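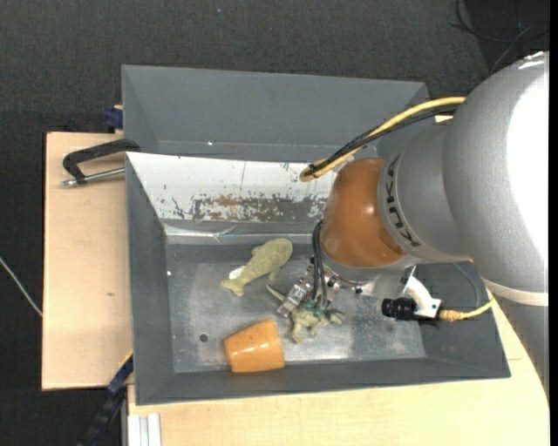 A KUKA arm over one of the two sorting bins at the Gilbert shared workshop, with a toy manatee, a toy dinosaur and an orange cup in the metal bin.

GILBERT WORKSHOP OPENS ITS BIN-SORTING ARM TO MEMBERS, WITH RESERVATIONS

January 8, 2022 — The Gilbert shared workshop has put its member-built sorting cell on the regular booking sheet. Members who have finished the safety session can now reserve the arm for evening slots of two hours. The workshop would like it known that the machine does not tidy the shop, will not be tidying the shop by spring, and should not be described that way in anyone's grant application.

The project, called Skullitz, began in April as a proposal to pick mixed objects out of one metal bin and drop them in another. The original pitch promised a working cell in a month. The build took 7 months and used up 51 work sessions, most of them spent on cables, brackets and arguments about clamps.

"I voted against it and I would probably vote against it again," said Sólveig Toft, who leads the build. "People see a big arm and assume the hard part is done. The arm was the easy part. It moves where you send it. Knowing where to send it is the whole job, and we are still pretty bad at that."

The cell is plain to look at. The bins sit among pale wooden work surfaces and are held with clamps, so they can be shifted when a layout proves wrong. The gripper is a compact metal assembly fed by a pair of black hoses. Yellow cable loops over the wrist with enough slack to let the joint turn, a detail that went through more versions than anyone wants to list. The bins are secondhand and look it, with scuffed floors and a rear panel showing scraped paint and rust. There are no plans to repaint.

Test objects come from a donation box by the front door. The group prefers things with awkward shapes. Toy animals have flippers, tails and legs that catch on each other, and a shiny cup throws back reflections. Neat wooden blocks were used in the first weeks and then dropped, after Toft complained that any machine looks clever with a block.

Members have logged 1,256 pick attempts to date. The workshop is not publishing a success rate. Early sessions used different lighting and different rules for what counted as a pick, and Toft considers any single number drawn from that log to be advertising. A cleaner set of trials will be run under one written procedure, and those results will be posted at the workshop whether or not they flatter the project.

Control software for the cell, named Bullico, was written by members and is kept on the shop computer. It works well enough when one person is using it. An offer from Andusier, a local automation reseller, to replace it with a subscription package was turned down last fall. The company's demonstration was smooth, Toft said, but it was done with objects the company brought along.

"I asked them to try our box of toys and they said that could be arranged at a later date," she said. "We have not heard the date."

Booking rules are short. Two people must be present for every session. Bins and clamps may be moved, but they go back to the marked positions before the next slot. Nobody reaches into a bin while the arm is powered. Liquids, glass and anything with a battery stay out. Changes to the gripper or its hoses need to be written in the paper log by the door, including changes that seem too small to mention.

Members with a project idea should bring it on one sheet of paper to the next open evening. Proposals that contain the word "revolutionary" will be returned for editing. Donated objects are welcome at the front door during normal hours — odd shapes preferred, no food containers that have not been washed.

Press visits are possible by arrangement with the front desk. Visitors will be shown whatever the cell happens to be doing that day, failed picks included.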